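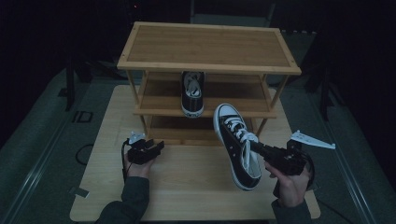 Chapter 9
Keeping Stock in a Small Shop

In the previous chapter we looked at how a small shop decides its prices. Now we come to the goods themselves, and to the question of how many of them the owner should keep. This is a question which every shop must answer again each week, also when the owner does not think of it as a question.

After studying this chapter you should be able to explain the difference between working stock and safety stock, to calculate a simple reorder level, and to discuss why a full storeroom may be a sign of trouble.

9.1 The price of having too much

Goods which stand in a storeroom are money which cannot be used for something else. Let us take a shoe shop in the market town of Wostlow. In January the owner buys 100 pairs of canvas shoes from the wholesaler Vatberg, and gets a lower price per pair than for a small order. On paper it is a good purchase. But by the summer she has sold nearly half of them, and the sizes which remain are mostly the very small and the very large ones. The rent of the storeroom must still be paid, and the supplier has in the meantime brought out new colours.

We call these costs holding costs. They include rent, insurance, damage, and the loss of value when the fashion changes. Students often forget the last one, and in clothing and footwear it can be the largest of them all.

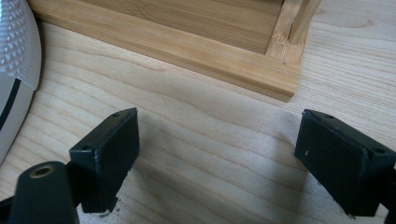 Too little stock is also expensive, but the cost is harder to see in the accounts. A customer who does not find her size on Saturday goes to the shop across the street, and no bill arrives to tell the owner what she has lost. For this reason many owners fear the empty shelf less than they should, while others fear it so much that they order twice.

9.2 Working stock and safety stock

Working stock is the part which we expect to sell before the next delivery. Safety stock is the extra part, which we keep in case the delivery is late or the demand is higher than usual. Suppose that a shop sells 9 pairs a week and that a delivery takes 3 weeks. The working stock needed during the waiting time is then 27 pairs. If the owner wants one more week of safety, she must reorder when 36 pairs are left. This number is called the reorder level.

The calculation assumes that sales are the same every week. In section 9.4 we will drop this assumption and use the sales book of Rankin, a shop with a strong season before the start of school.

Before you read further, write down which goods in your own home are working stock and which are safety stock. Keep the list, you will need it for the exercise at the end of section 9.3.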